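Teaching a Gripper to Fold: How I Record Cloth Demos by Hand

February 13, 2018

A few people have asked how we get our folding demonstrations at the Hullville shop, so I'm finally writing it up. I've been doing this since October, first with remote control and now almost entirely with hand-held grippers, and I've made most of the mistakes you can make with a piece of fabric.

Quick word on remote control first. I still like it for stiff things like boxes and bottles, and if you've got a Tridetti arm sitting there you may as well drive it. For cloth it drove me nuts! You can't feel when you've pinched one layer or two, and every fold took me ages. With a gripper in each hand I'm working at something close to normal speed, and the demos look a lot less nervous when the arm plays them back.

Setting up

Use a real bed if you can fit one. I started on a workbench and the policy fell apart the moment it met a mattress, which sinks when you press on it. Put on a plain sheet and don't iron it, don't even pull it tight. You want some wrinkles in there. Pick a cloth in a color that stands out from the sheet, at least for your first batch.

Charge both grippers, start the recorder (ours is called Nishad, yours will be something else) and check that both hands show up before you touch anything. I once did 50 takes with the left one asleep. Fun afternoon.

Recording a take

Drop the cloth so it lands in a heap. Start with both jaws closed and well off the fabric, and hold still for 3 seconds so the tracking can settle.

Go in with one hand first. Open the jaws, come down low and nearly flat to the bed, and squeeze the trigger gently once the edge of the cloth is between the tips. Leave the other hand waiting close by, jaws shut, until the first one has a good hold. Then bring it in for a second corner, lift, and pull the two apart slowly until the fabric hangs more or less straight.

Lay it down away from you and let go with both hands — open wide, then back straight out. If you drag the jaws sideways on the way out you'll undo your own fold, and the robot will learn to do that too. Ask me how I know.

If you drop a corner, just pick it up again and keep recording. I used to throw those takes away, and the Brirkberg folks talked me out of it. Out of my last 121 takes I kept all but 6, and the ones I tossed were tracking glitches.

Move the cloth to a new spot every few takes, and take a break when your trigger finger starts to complain. 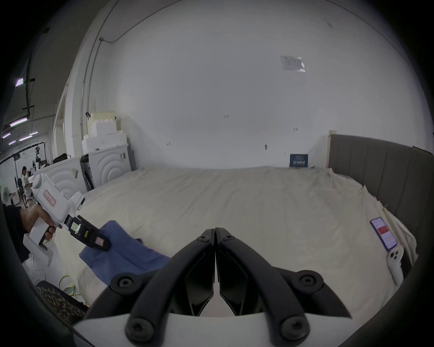 Left gripper on the edge of the blue cloth, the other one waiting with its jaws closed.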